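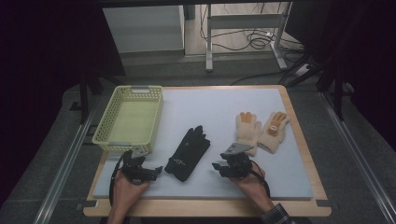 Hand-held gripper trials: your questions answered

We get a lot of post about the gripper trials, most of it friendly and some of it quite searching, so Afroza Cassim and I have gathered up the questions that come round most often. If yours isn't among them, do write to us, and we'll add it the next time we tidy the page (usually on a Saturday, with tea).

Which grippers are you comparing?
Two hand-held models at the moment, the Plidik and the Pitus. We try each of them as a matched pair, one for each hand, and a person works them directly before we go anywhere near an arm. It's a lovely quick way of finding out what a set of jaws is like to live with!

Why do you use gloves as a test item?
Oh, we're very fond of gloves. They flop, they fold over on themselves, and the fingers get into all sorts of muddles. A thin fabric glove lies so flat that the jaws have to come in very low to get hold of it, while a knit one with coated fingertips gives you two quite different surfaces to pinch. We lay them out flat with the fingers pointing away from the operator, and the task is to pick each one up and put it in the yellow basket.

How many attempts make up a trial?
Each operator does 16 attempts per pair of grippers, then has a proper rest and swaps to the other pair. We have 461 attempts logged so far, and we'd like a good many more before we say anything firm about which model is better.

Do the cables get in the way?
A little, yes. Each gripper has its own, and you want enough slack for it to loop down past your wrist without tugging when you reach forward. Detlef Kleinschmidt, who looks after our controllers, suggests reaching to the far corners of the board a few times before you start recording, and I can only say I wish I'd listened to him sooner.

Can I use my own board?
Please do. Ours has a white top on a light wooden base, and we like how clearly a dark glove shows up against it. Cream gloves are harder for the camera to pick out, so if those are your main interest you may well prefer something darker.

Will the results carry over to a robot arm?
We hope so, but we don't know yet. The Bermúdez arm is next on our list, using the Trilletti controller, and we expect to begin in September. Nine operators have offered to repeat their trials for the comparison, bless them.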